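Bremetix sent us the Jelus 428 bed cover in July, and I put off writing it up because I don't trust soft truck bed covers that claim to do everything. The box says "fits most midsize pickups." I have read that line on enough boxes to know what it's worth.

## Jelus 428 roll-up bed cover

- Type: soft roll-up, side rails clamp on, no drilling
- Rated load, spread evenly: 280 pounds
- Price at our Mestport counter: $500
- Warranty: 15 months, parts only

Start with the load rating. It assumes snow, lying flat, with the rails done up tight. Set a cooler on one corner and the number means nothing. The leaflet does say so, in small print on the back page, under the washing advice.

The claimed fitting time is 15 minutes. Vasilis Kadrić in our shop has put on more of these than he would like, and his took most of an hour. The clamps are fine. The trouble is the front seal, which has to be pressed down against the bulkhead while you tighten both sides, and it creeps. A second pair of hands helps a lot.

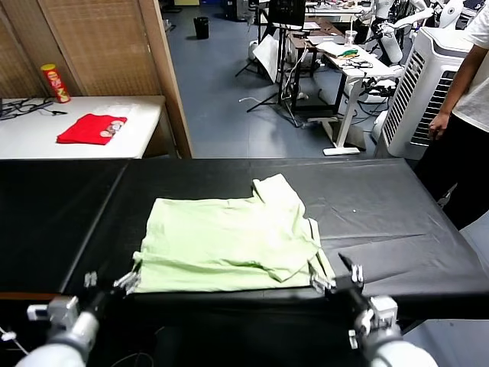 Then there's fuel. Bremetix says a covered bed saves gas, and maybe it does on a long flat highway. I kept my receipts and couldn't find it. If you're buying this to cut your gas bill, save the $500.

What I will give it: the bed stayed dry through two good storms, apart from a damp strip by the tailgate. Every soft cover I've tried leaks there, and the leaflet calls it "weather resistant," so I can't say they lied.

Lejla Obradović, who runs our parts desk, prefers the Nikolovski folding cover. It costs more and it's heavy – you won't want to take it off alone – but the hinges can be bought one at a time. With the Jelus, a torn edge means a whole new sheet. Ask her for the current price before you decide.

**Before you order:** measure the inside of the bed, bulkhead to closed tailgate. Don't go by the model year. Trucks with a factory track system need the spacer kit, sold separately, and I think it should be in the box. Opened kits can't come back.

Page last checked 2020-01-12. Stock is at Mestport only.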